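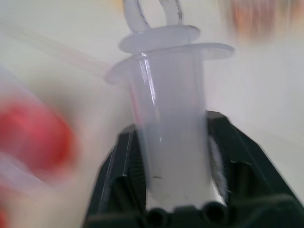
Benedikt Hinrichs asked whether the syringe episodes should stay in the set at all, as he found many of the grasps too alike to teach the policy much. He would sooner have 20 varied ones than 75 near copies.

Idrisa Mushi replied that the starts had been alike in January but that the operators now move the items between takes. She agreed the older ones could be thinned out.

Agreed: keep the syringe task. IM to go through the January episodes and mark repeats by Friday.

2. Progress on Flikero
Target for this round is 75 accepted episodes per task. Syringe pick-up stands at 60. Cap sorting has not been started – the Roltlow trays are still on order.

3. Wrist camera
Fast approaches give blurred pictures. BH wants these kept, provided the grasp itself can be made out. IM would like operators to slow down over the last few centimetres. Both to be tried on eight episodes and compared at the next meeting.

4. Labels
Failed grasps are being saved under two different names. From today the only label is "missed". Old files to be renamed by BH.

5. Operator hours
Berkitz site can offer one more afternoon a week. Accepted. Sessions stay at 60 minutes with a break after each.

6. Any other business
Spare finger pads to be kept in the drawer under bench 8. The Rugemalira room is booked for the next meeting, same time.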